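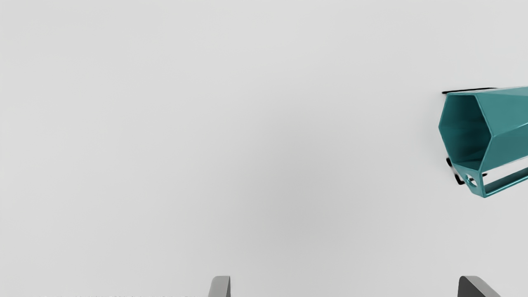 アニメ映画のBD、音声が途中でずれる件(配信版と円盤どっちを買うか)

家庭用・ディスク・配信の相談
投稿者:ねぎま塩

急ぎです、すみません。Brumsideの劇場アニメ(Astonシリーズの3作目)をディスクで買ったんですが、日本語吹替にすると本編の後半から声が口より遅れます。英語音声だとたぶん平気。字幕はずれてない。
プレーヤーはUvixの安いやつ、テレビにHDMI直結。サウンドバーなし。
・ディスクの傷は見た感じなし
・一度停止して再生しなおすと直る、でも22分くらい見るとまたずれる
・特典映像は問題なし
不良品で交換してもらえるレベルなのか、それともうちの機械の問題なのか。あと、もう交換がめんどうなら配信版を買いなおそうかとも思ってます。配信は今セールで1,392円、ディスクは送料込みで1,487円でした。配信に吹替が入ってるかどうか、商品ページ見てもよくわからず……
開封済みで、レシートはあります。返品期限が14日なのでできれば早めに知りたいです。よろしくお願いしす。

回答 2件

投稿者:録画棚の住人

交換の前に、機械のほうを先に疑ったほうがいいと思います。停止→再生で直るならディスクの焼きが悪いんじゃなくて、プレーヤーの音声処理が追いつかなくなってる時の症状に近い。ディスク側の吹替トラックが元からずれてる場合は、再生しなおしても同じ場面で同じだけずれます。そこが見分けるポイント。

やること、順番に。

1 プレーヤーの設定→音声→デジタル出力を「PCM」に。ビットストリームになってたら変える
2 「副音声ミックス」とか「セカンダリ音声」みたいな項目があればオフ。名前は機種で違います
3 テレビ側の音声遅延(リップシンク)を0に戻す。自動になってるのも一回切る
4 本体の更新。Uvixのは持ってないので手順は説明書で。更新中に電源切らないこと
5 電源コード抜いて数分放置、それから再生

これで後半のチャプターから直接再生してみてください。頭から見なくていいです。ただ22分続けて見ないと出ないっぽいので、チャプター飛ばしたあとはそのまま流しっぱなしで。 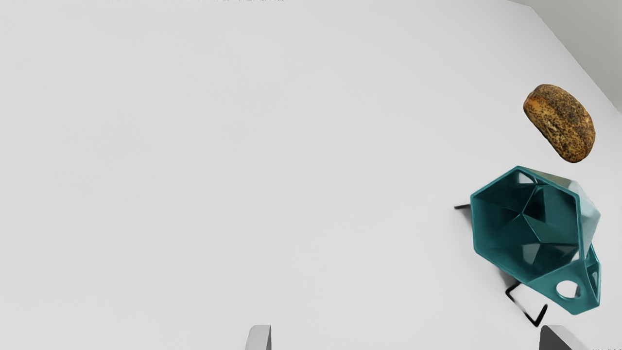 けしの実っぽい粒つきのパン

それでもだめなら、別の機械で同じディスクを再生。ゲーム機でもパソコンのドライブでも可。友達の家でもいい。別の機械でも同じ場面でずれる→ディスク。ずれない→プレーヤー。ここまでやっておくと店に言うときも話が早いです。「吹替の後半、何チャプターの何分あたりから遅れる、別の機械でも同じ」とメモして持っていく。口だけで「音が変」だと、向こうで少し再生して異常なしで返されることがあるので(うちは前にやられた)。

店によっては開封済みは返金不可で同じ商品との交換だけ。期限が14日ならテストは今夜か明日のうちに。期限すぎそうなら、先に店へ一報だけ入れとくといいかも。

英語が平気っていうのも、ほんとに22分以上連続で見た上での話ですかね?英語は圧縮なし、吹替は圧縮ありの別形式、ってディスクはよくあるんで、片方だけずれるのは別におかしくないです。パッケージ裏の音声欄に形式が書いてあるはず。違う形式なら1番の設定が効く可能性高め。

投稿者:noguchi_p

配信版の話だけ。
自分もAstonの1作目と2作目は配信で買いました。2作目は字幕版と吹替版が別商品になってて、まちがえて字幕のほうを買いました。返金できず。3作目がどうなってるかは知らないけど、タイトルの後ろに(吹替版)とついてるか見たほうがいいです。ついてなければ、予告じゃなくて本編の「音声」の欄。スマホだと折りたたまれてて見えないことあります。

あと配信には特典つかないことが多いです。Noguchi版のジャケ絵とかメイキングが目当てならディスクのほうが。値段もそんなに変わらないし。

ずれの原因はわかりません。すいません

補足 投稿者:ねぎま塩

ありがとうございます!1番、ビットストリームになってました。PCMに変えて、後半のチャプターから流してみたところ、今のところずれてないです。まだ30分ちょっとなので明日最初から通しで見ます。
英語はちゃんと連続で見てなかったです、ごめんなさい。裏を見たら英語と日本語で形式ちがいました。
配信のページ、スマホで開いたら音声の欄たしかに折りたたまれてました。開いたら英語のみ。あぶなかった……
更新はまだやってません。LANケーブルが届かないのでUSBでやるやつを調べてます。

投稿者:録画棚の住人

USBなら中身を空にしてFAT32でフォーマットしてから。ファイルはフォルダに入れずに一番上の階層に置く機種が多いです。通しで見てまたずれたら、止まったチャプター番号も書いといてくださ い。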